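Lumach HG-2 hand-held gripper: bench review

2019-09-22

The HG-2 is a hand-held parallel gripper with a camera mount above the fingers. It is meant for recording grasps by hand, with the same finger geometry that later goes on the arm. We compared it with the Boyer P40, which we have used since March, and ran both against the same set of parts.

What is in the box

Gripper body, one pair of fingers, camera bracket, a 1.5 m cable, two hex keys and a printed sheet. The sheet covers assembly and nothing else. The calibration procedure has to be downloaded and assumes the Toltotano controller software is already installed. Without it the encoder can still be read over serial, but the output is in raw ticks and the conversion factor is missing from the documentation. We measured it ourselves against gauge blocks.

Weight and handling

Our unit weighed 414 g with the camera fitted. The P40 is lighter, but its mass sits further forward and the wrist notices this after half an hour. The trigger on the HG-2 has a long, even travel with a slight increase in resistance over the last third. Fine closing is easy. Fast closing is less so, and two of our testers tended to stop short of full closure when working quickly.

Test procedure

Nine parts, from an M3 standoff to a plastic drinks bottle, picked from a plain table and placed on a marked tray. Each operator worked through the whole set with one gripper before changing to the other. In total we logged 2,132 picks, split evenly between the two devices. A pick counted as failed if the part slipped, turned visibly in the fingers or missed the tray.

Results

On the larger parts there was no difference worth reporting. On the standoff and the thin washers the HG-2 was clearly better, as its tips meet squarely. The P40 tips meet at a small angle and push flat parts out sideways. The P40 did better on the bottle, where its softer pads gave more contact.

Play in the HG-2 linkage was low when new and had grown by the end of the test. Tightening the pivot screws took out most of it. We would add a drop of threadlocker at assembly.

Camera view

The bracket has 5 tilt positions. We used the second for most of the work. It keeps both fingertips in view with the jaws wide open, and leaves enough table beyond them to see the next part coming. The steeper positions lose background that is useful for tracking. 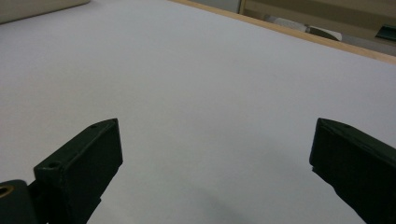 Jaws open over the bare table, seen from the gripper camera.

Matt black fingers are a sensible choice on a pale surface. On a dark mat we had trouble separating them from the background and ended up putting tape on the tips. A lighter set is listed by Kevness as a third-party spare, but we have not tried it.

Exposure is best locked before recording. Left on automatic, the brightness shifted each time a large part came between the fingers.

Verdict

The HG-2 is the better tool for small and flat parts and its camera bracket is well thought out. The documentation is poor. Anyone already running Toltotano software can buy it without much concern; others should allow about a day for setup. We are keeping the P40 for bottles and other round items.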